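Quiénes somos

Pronville es una escuela de arte floral con taller propio. Damos clases de composición, de conservación y de flor artificial, y preparamos encargos para hoteles, comercios y salas de espera. Llevamos las dos actividades en el mismo local porque los alumnos aprenden mejor cuando ven salir trabajo de verdad.

La escuela la fundó Noemí Bañuelos, que venía de llevar una floristería de barrio y había dado clases sueltas en la trastienda. El primer curso tuvo pocos alumnos y una sola mesa larga. Al año siguiente se sumó Nattawut Ongart, formado en guirnalda y en trabajo con hoja plegada, y con él empezó el taller de flor artificial, que hoy ocupa la mitad del calendario.

Cómo enseñamos

El curso completo suma 131 horas y se divide en 2 bloques. En el primero se trabaja con flor cortada: limpieza de tallos, cortes, cambios de agua, cámara fría, espiral a mano y ramo atado. En el segundo se pasa a la flor artificial, que pide otra forma de mirar. Una rosa de tela no se abre sola ni gira hacia la luz. Hay que darle esa forma con los dedos, pétalo a pétalo, y decidir la altura de cada tallo antes de colocarlo.

Los grupos son reducidos y cada alumno tiene su sitio en la mesa durante todo el curso. Pedimos que se traiga una tijera propia y un cuaderno. El resto del material va incluido en la matrícula – alambre, cinta, recipientes, flor y verde de relleno. 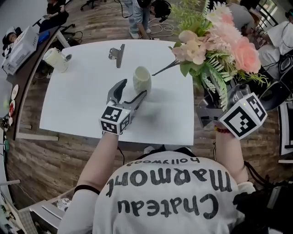
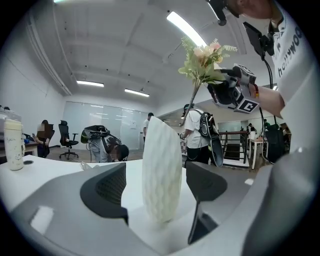

Para los ejercicios de color solemos partir de una gama corta. Rosa, melocotón y blanco con un verde suave es la primera que se practica, y la repetimos varias veces con recipientes distintos, altos y bajos, hasta que el alumno nota cuánto cambia el conjunto según la boca del jarrón. Después vienen las gamas cálidas y, hacia el final, el ramo de un solo color, que a casi todo el mundo le parece fácil hasta que lo intenta.

El taller

En el taller atendemos encargos de temporada y montajes fijos. El más largo que mantenemos es el de Flevomcombe, una residencia con 350 plazas donde renovamos los arreglos de los comedores y los pasillos. También trabajamos con la cadena de cafeterías Morrison, que nos pide centros pequeños de flor artificial, fáciles de limpiar y que no estorben en la mesa.

Los recipientes los compramos en su mayoría a Tekberg, un fabricante que nos deja elegir la altura y el diámetro de la boca. Guardamos una pieza de cada modelo en las estanterías de la entrada y los alumnos pueden tomarlas prestadas para practicar en casa.

Los arreglos artificiales que retiramos se desmontan. Lo que está en buen estado se lava, se plancha si hace falta y vuelve a las cajas de prácticas. Lo demás se separa por materiales – tela por un lado, alambre y plástico por otro.

Horarios y visitas

La escuela abre por la mañana y por la tarde. En agosto se suspenden las clases, pero el taller sigue recibiendo encargos. Las visitas se hacen a partir de las cinco, cuando las mesas están recogidas, y conviene avisar por teléfono el día anterior.

El local está en la primera planta, puerta 401, y tiene ascensor. Quien quiera probar antes de matricularse puede asistir a una clase suelta y descontarla luego del precio del curso.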